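Tablecloth
From the Skarkmont Household Encyclopedia 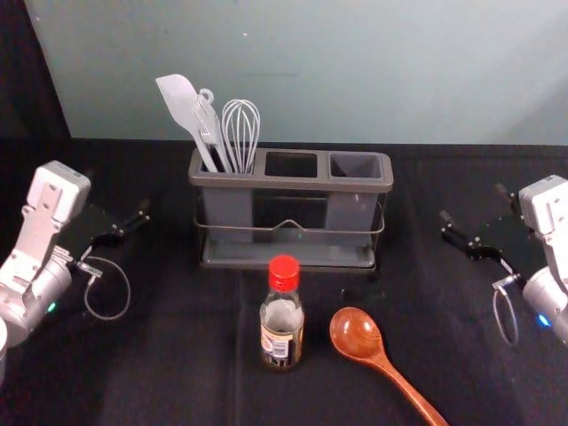 A tablecloth is a piece of cloth spread over a table, either to protect the surface or to decorate it. The word is used for coverings of linen, cotton, wool, man-made fibre and coated fabric, though some writers keep it for dining use and call the rest table covers. White was long the usual colour for meals in much of Europe, and plain white linen is still common at formal dinners. Dark cloths are found more often away from the dining room, on display stands, card tables and work tables. A black cloth gives a plain background for objects placed on it, but even a dull one will show soft wrinkles and shallow folds unless it is ironed or weighted.

History

Cloths for dining tables were known in the Roman world and were common in wealthy European households by the Middle Ages. Diners often wiped their hands on the hanging edge before separate napkins became usual. Damask, a cloth with a pattern woven into it, was a costly item and was listed in wills and household accounts.

Power looms made patterned cloths cheaper in the nineteenth century. Oilcloth, a cotton or linen fabric treated with oil, was sold for kitchen tables because it could be wiped down. It was largely replaced by vinyl-coated cloth after the Second World War.

The Stunton mill

The town of Stunton had a small table linen trade between the wars. The Lévesque mill opened there in 1925 with 30 looms and made plain and bordered cloths for hotels and boarding houses. Its pattern books passed to the town museum when the mill closed, and 59 designs survive in them. Sandamali Abeysekara catalogued the books and found that most of the borders were variations on 7 basic motifs, the commonest being an ivy leaf. Gordon Turcotte has argued that several were copied from older Irish cloths, but the mill's own records do not say where its designs came from.

Size and drop

The part of the cloth that hangs below the table edge is called the drop. To find the size needed, the drop is doubled and added to the length and width of the table. Everyday cloths usually have a short drop that ends above the seat of a chair. Cloths for buffets and display tables often reach the floor and hide whatever is stored underneath.

A thick under-cloth, known as a silence cloth or felt, may be laid first. It deadens the noise of plates and cutlery, protects the table from heat and helps the upper cloth to stay in place.

Care

Linen and cotton cloths can generally be washed by machine. Linen is easiest to iron while still damp. Large cloths are sometimes rolled on a tube for storage, which avoids the sharp creases left by folding. Wax is scraped off once hard, and any remaining mark is drawn out with a warm iron over absorbent paper.

See also

Napkin
Oilcloth
Place mat
Table runner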